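Plastic colander smells after washing, how to remove?

Asked in Kitchen and Cleaning, 3 replies

Hello, I moved to Dritstead in May and bought several plastic kitchen things at Trerko. After I used the colander for fish, it keeps the smell. I washed it 4 times with normal dish soap. I don't have a dishwasher. Is it safe to use something stronger, or should I throw it away? 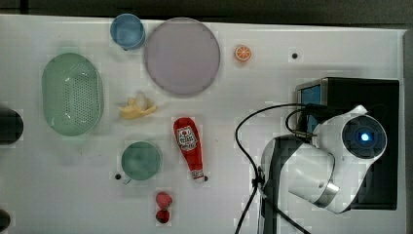
The green colander, and the blue cup I bought with it.

The cup has no smell, only the colander. It cost little, but I don't like to waste things.

Reply 1
Baking soda. Make a paste with a little water, put it on with an old toothbrush and go into the holes. Leave it for one night, then rinse well. For me it helped with onion smell, fish I did not try.

Reply 2
just buy metal

Reply 3
I agree with the baking soda, but please wash off the fat first, with warm water and more soap than usual. White vinegar mixed with water is also good, up to 3 hours. Do not use it together with bleach, this is dangerous. After that put the colander near a window, I left my Vostis lunch box in the sun and the smell became much weaker.

Asker, later
Thank you to all. I will try the paste tonight and write again.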